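Thread time. I spent most of July collecting examples for a robot arm that lives in a simulator, and a few people asked what that job looks like day to day. Get a drink, it's a long one. 1/

Quick background. We're teaching a policy to move parts between a set of fixtures and a little rack. It learns from demonstrations, so somebody has to sit there and do the task over and over while the software records every joint and every gripper command. Somebody = me. 2/

The project is called Tevach. The tool I record with is Briltaseck, which is our own thing, held together with config files and stubbornness. I love it and I also yell at it most afternoons. 3/

Final count for this batch: 237 demos recorded, 119 kept. Yes, that's a lot of trash. I'll get into why, because the trash taught me more than the good ones did. 4/

First thing I got wrong: I was too good at it. By the second morning I had the motion down so smooth that every demo looked the same. Same approach, same height, same little turn of the wrist. Gorgeous to watch! Terrible to learn from. 5/

The policy trained on those was great until it drifted a tiny bit off the path, and then it had no idea what to do with itself. It had never seen a wobble. So it would hover there, twitching, next to a part it could have picked up easily. 6/

So I started over and began each run from a different arm pose. Sometimes high, sometimes low, sometimes way off to the side where you'd never park it on purpose. It feels dumb while you're doing it. Do it anyway. 7/

I also let myself mess up and fix it. Come in a bit crooked, back off, straighten out, try again. Those went in the keep pile as long as the recovery was clean and the part ended up where it should. If I just flailed for ten seconds, delete. 8/

People ask how I decide what "clean" means and the answer is a text file with a bunch of rules I keep editing. Part has to be seated. Gripper has to let go fully. Arm has to clear the fixture before I stop recording. That last rule cost me so many demos, I kept hitting stop too early. 9/

OK, layout stuff. The station in the sim has a perforated table with a few gray fixtures on it, a tower with white shelves at the back, and the arm working over all of it with these very magenta gripper fingers. I've gotten fond of the magenta. It's easy to find when I'm squinting at a replay at 6 pm. 10/

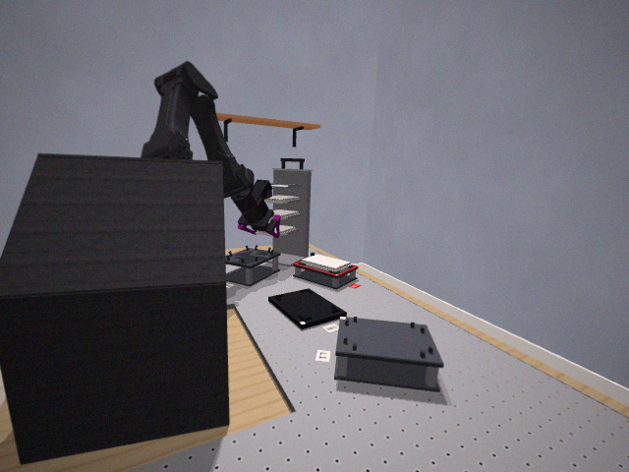
A FEW THINGS ABOUT LAYOUTS

Don't shuffle everything at once. I did that early on because random felt like the right answer, and half the layouts I got were ones the arm couldn't do at all. Parts out of reach, parts jammed up against a fixture. You can't demo the impossible, so you sit there clicking reset like it's a slot machine. 11/

What worked better was nudging. Pick a layout you know is doable, shift one piece a little, turn it a little, record. Then shift a different piece. You cover a surprising amount of the table that way and you hardly ever have to throw out a start. 12/

Rotation matters way more than I expected. Sliding a part over by a bit? The policy shrugs. Turn it at an angle, though, and suddenly the grasp is a whole different problem. If I had to do the batch again I'd spend most of my time on angles. 13/

Low shelves versus high shelves: I kept drifting toward the easy one without noticing. You get tired, you go for whatever's closest to the gripper. I only caught it when I plotted where the demos ended and saw one fat blob and a couple of sad little dots. 14/

So now the tool picks the goal for me and I'm not allowed to argue. It pops up a target before each run. If I skip one it comes back later, like a chore. Annoying feature, wrote it myself, best hour I spent all month. 15/

SPEED

Someone on the Brullbridge forum asked how fast to go. Slower than you want to near contact, normal speed everywhere else. My first batch was slow the whole way through, and the policy learned to be slow the whole way through. Fair enough, really. It copies what it's shown. 16/

But watch the pauses! I have a habit of stopping right before a grasp to double-check I'm lined up. In the data that's just a stretch where nothing moves and the gripper stays open. The policy picked up the stopping part beautifully. The grasping part, not so much. It would get right to the spot and stay there. 17/

Fix was boring. I trimmed the dead time out of the recordings with a script, and I practiced not pausing. The script did most of the work, if we're counting. My habit is still very much alive. 18/

SIM PROBLEMS

Working in a simulator is lovely because reset is one button and nothing gets scratched. It's also where I lost two days to a friction setting. Parts were sliding out of the fingers on every lift and I was convinced my grasps were bad. I redid so many grasps. It was one number in a file. 19/

Lesson there: when something fails the same way every single time, go look at the settings before you blame your hands. My mistakes are messy and all different from each other. That one was way too consistent to be me. 20/

Lighting too. We change it between recordings so the policy doesn't get attached to one particular shadow. I forgot to switch that on for a chunk of the early runs, and had to re-render them afterward. Luckily the motions were saved separately from the images, so I didn't have to redo anything by hand. Save your motions separately from your images. Please. 21/

LABELS AND NOTES

Every demo gets a short note from me. "Crooked approach, recovered." "Started from far side." "Sneezed, still fine." I thought this was overkill and nearly dropped it, and then when training went sideways I could pull up all the recovery runs in a few seconds and watch just those. 22/

My notes from after lunch are noticeably worse than the ones from the morning. So are the demos. I compared! I now record in the morning and do the reviewing and cleanup later, and my keep rate went up right away. 23/

Reviewing is its own job, by the way. I watch everything back at double speed with the sound of something else on. You start to see stuff you can't feel while you're driving, like the wrist doing a pointless half turn on the way over. I was doing that in a ton of them. No clue why. 24/

If you can, get another person to review a slice of yours and you review a slice of theirs. The folks on the Ríos project swapped a small set with us and flagged things I'd stopped seeing. They're much stricter than I am about letting go of a part gently. They're right, too, I've been dropping things from a little too high. 25/

HOW IT'S GOING

Trained on the kept set, it handles the placements we care about well when the layout is close to what it's seen. Turned parts are still the weak spot, see post 13. It does recover from small misses now, and the first time I watched it back off and try again I made a noise loud enough that the dog came in. 26/

Stuff I'd tell anyone starting a set like this: write your keep rules down before the first recording, let the computer choose the goals, go heavy on angles, take breaks. Your wrist will thank you. Mine is currently filing a complaint. 27/

Next batch is going to be mostly rotated starts, plus more runs to the shelves I was dodging. I want to try letting the policy drive and only taking over when it gets stuck, so I'm recording exactly the bits it's bad at. Half of the takeover code is written. The other half is a comment that says "do this part." 28/

Replies are open if you've done the takeover thing before. Mostly I want to know how you handle the handoff, because right now the arm jumps a little when I grab control and I don't want that jump in the data. 29/29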